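Sink rack tips – small kitchen, no patience

Updated October. Stuff I kept sending people so its all on one page now. Mostly cups and plates in a double sink, some faucet stuff, some floor stuff at the end.

RACK IN THE SINK, NOT ON THE COUNTER

Best thing I changed. A rack over one basin drips straight down the drain. No tray, no mat, no gray slime under the mat. Counter stays free for food.

Measure the basin before you buy. Inside width at the top, front to back too. Then the rim. Adjustable ones are more forgiving – ends slide out and sit on the rims. The Garnow one I had was fixed width and fell in every time I put a bowl on it. Gave it away. The Vutholm adjustable (item 2846, the gray one) has stayed put so far.

Which basin? The one you use less. I wash big pots so the big side stays clear. If your basins are the same size put the rack on the side of your weaker hand, wash with the other.

CUPS

Don't stand them upright. Water pools in the bottom and you get a ring. On their side is fine for straight ones, mouth tipped a little down. Upside down is better for anything with a deep foot, then a quick wipe round the foot when you put it away.
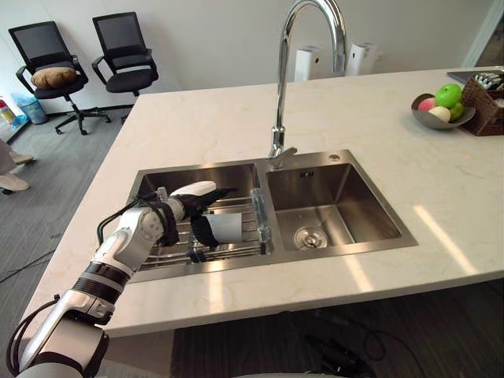
Glasses go in last and come out first. Everything chipped I own got chipped by a mug landing next to it. Leave a finger of space. Hot glass + cold steel is also asking for it, rinse warm.

Tea stains – baking soda, damp cloth, rub, rinse. Stubborn ones, make a paste and leave it while you do the rest. Don't use the scratchy side of the sponge on glazed stuff, you lose the shine and then it stains faster.

Cup handles all facing the same way if they have handles. Sounds fussy. You'll fit one or two more.

FLOOR IN FRONT OF THE SINK

Carpet or rug by a sink is going to get dripped on. Dab, dont rub. Dry towel first, stand on it, then a second dry towel. Soap drips are worse than water, they go sticky and grab dirt – so go over it with plain water on a cloth and then dry again.

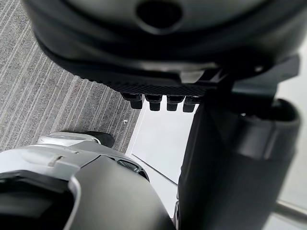

Flat weave or low pile only. Anything shaggy near a sink stays damp underneath. Lift the edge once a week and feel the back. If its cool and clammy hang it over a chair overnight. Stripes hide a lot, plain beige hides nothing.

Rug gripper under it too. The Stalham mesh stuff cuts with regular scissors. Cut it an inch short on every side so it doesn't peek out and catch lint.

MOVING WET THINGS

Two hands for anything slippery. One under, one on the side. I used to grab three cups by the rims in one hand and that ended how you'd expect.

Keep the trip short. If the rack is next to where you wash, drips land in the sink or on the counter and thats it. Walking across the room with wet plates means mopping.

Power strips on the wall near a counter – keep wet hands off, keep the cord up and away from where water runs. Dry your hands all the way before you plug in a kettle. If a strip has been splashed, shut it off at the breaker before touching anything.

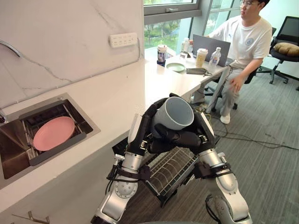
Same goes for laptops and paperwork if your counter turns into your desk, like in a lot of small places. Pick a line and keep wet things on one side of it. A strip of tape works til you get the habit. Drinks by a laptop need lids. Water bottles, screw the cap back on every single time, even if you're about to take another sip.

Old takeout cups: toss them at the end of the day. They go soft at the bottom seam.

PLATES

Slots if you have slots. If its just bars, lean the plate so it isn't dead flat, water sits inside the rim otherwise. Big plates at the back. Greasy plates get wiped with a paper towel before they go anywhere near the water, saves the sponge and the drain.

Stack dry only. Two damp plates stacked in a cupboard will smell by morning.

STEEL SINK

– rinse down after every wash, walls too
– dish soap and a soft cloth, follow the grain
– vinegar for white spots, few minutes, rinse well
– never bleach
– never leave a steel wool pad in there overnight, rust spots
– sticker residue: cooking oil, wait, wipe, then soap

Drain strainer, pull it out and scrub the underside with an old toothbrush. Underside is where the smell is. Faucet base too, gunk collects right where it meets the steel. Dental floss round the back of it, see-saw it.

Chrome just needs a dry cloth last thing. Thats really all the shine is, no water left on it.

RACK ITSELF

Soak it every couple weeks in hot water with a cup of vinegar. Plastic ends get slimy in the corners. Fahmy sells replacement rubber feet, part 475, if yours are gone – cheaper than a new rack and they stop it scratching the rim.

Cabinet fronts under the sink get dripped on also. Wipe down and around the handles, water runs behind them. 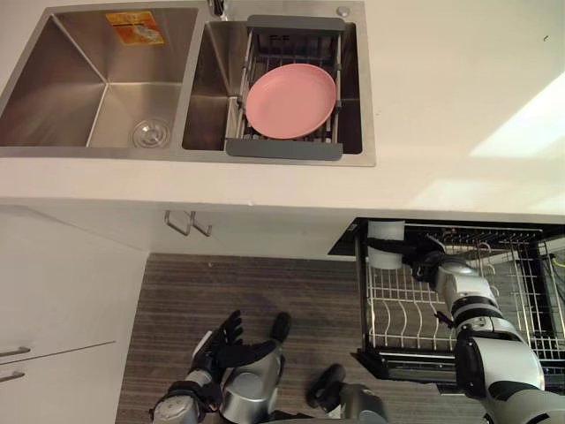 Can I leave the rack in the sink all the time?
Most of the time, sure, but take it out overnight once or twice a week and let it and the basin dry fully. Wipe the rim where it was resting before you put it back.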